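Washstands and basins, ground floor bay
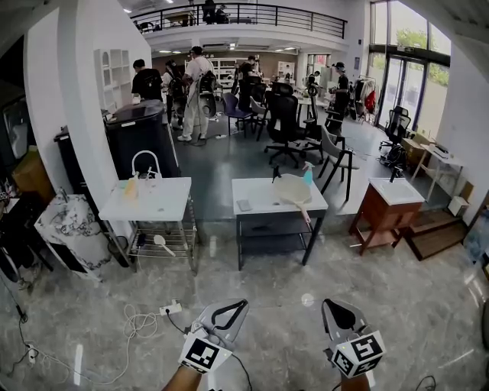

The basin section at Skomau was rearranged in September, and these notes go with it. The gallery covers the washstands only. Baths and shower trays have their own page, and loose taps are listed under Fittings. Notes were compiled by Sveva Guerra from the display cards and the stock book. Sizes are in centimetres unless marked otherwise.

Pedestal basin, white with black floral pattern
The decorated basin stands against the wall with a small tap above it. A pedestal takes up the least floor of any type in the section and offers no storage at all. Allow 44 cm from the wall to the front of the bowl on this model. The pattern is under the glaze, so ordinary bathroom cleaner is safe, but scouring powder will dull it in time. Supplier: Tevora.

Sink on silver metal rack
White top, open metal frame, wire shelf below. The tall curved tap is white to match and sits at the back. Good access to the trap and the supply pipes – a spanner can be brought in from either side. The open shelf suits things that are used daily. It does not suit paper goods, as any drip from the waste joint lands there first. Feet adjust by 30 mm, enough for most old floors.

White top on black metal frame
Same principle as the rack model, with a lower shelf and a black tap. The frame is powder coated. Chips should be touched up early, before rust gets under the coating. Check the frame for level in both directions before the waste is connected, then again after the top has been sealed. Supplier: Mac Carthaigh.

Brown wooden vanity cabinet
White basin top, black tap. The cabinet hides the pipework, and this is the one to choose where the supply comes up through the floor at an awkward point. The back panel must be cut on site. Seal all cut edges, including those that will not be seen. Leave a gap behind the cabinet for air, particularly on an outside wall. Supplier: Tevora.

Low step platform
Dark wood, kept near the right-hand wall. Sold separately from the cabinet. Rated for 200 kg standing load when placed on a flat floor. Not to be screwed down over tile without pilot holes.

Floor finish
Grey marble-patterned tile with white veining. The tile is polished and shows water marks, so a matt version is stocked for bathrooms in daily use. Boxes are batch-marked; mixed batches should be laid out dry first to compare the veining.

Wall shelving, white, arched cubbies
Fixed to the side of the pillar. Fixings supplied are for masonry only. For plasterboard, order the Rurkance cavity set and keep the load to small items such as soap, cups and folded face cloths.

Notes on height and order of work
Rim height is a matter of who uses the basin. Measure from the finished floor and allow for tile and adhesive if the floor is still to be laid. Tap first, then waste, then basin to frame or cabinet, then the final connection. Tall taps need checking against any mirror or shelf above – the curved white one in particular.

Delivery of a boxed washstand is free within 200 km. Basins are packed apart from their frames and should be inspected before the driver leaves.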